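The Third Leg

Teun Meijer priced football matches for Bultetti, a bookmaker with 20 shops and a website that went down on cup nights. His model took shots, rest days and travel, and returned three probabilities. He rounded them by hand and added the margin.

On March 16, 2021 it gave Leemans a 4 per cent chance of winning at Pledska. Meijer checked the inputs. The Leemans goalkeeper was listed as fit. The pitch was listed as heavy. He published the price and went to make tea.

At ten past six a treble came in from an account in Plallport. The first two legs were home favourites. The third was Leemans to win. 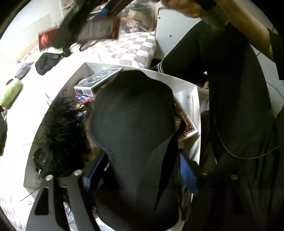 The stake was 331 euros, over the limit for a new customer, so the bet was referred to his screen. The account name was Luuk Peeters. Meijer had shared an office with a Luuk Peeters until October, when Peeters left with a copy of the old model and an opinion about the rest-day variable.

Meijer reran the match with that variable removed. Leemans rose to nine per cent.

He could refuse the bet, cut the stake or accept it. The form allowed one line for a reason. He typed "pricing dispute", deleted it, and accepted the bet in full.

Both favourites won. Pledska against Leemans was level after 70 minutes. Meijer opened the rest-day table and began to correct it, starting with the oldest season.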